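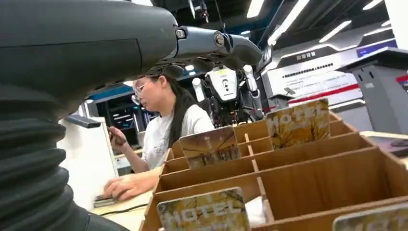
Print this page
E-mail this page

We've had the Prokeo wrist camera kit since May and I'm really pleased with it! Sorting cards into a slatted wooden box sounds easy until you need 500 clean examples of it. We kept 453 from our first batch -- far better than our old set-up managed. The view stays close to the fingers, and marking a bad run takes one button. My only grumbles are the stiff clip and a thin manual. We're going for 3000 next -- and I can't wait.

Print | E-mail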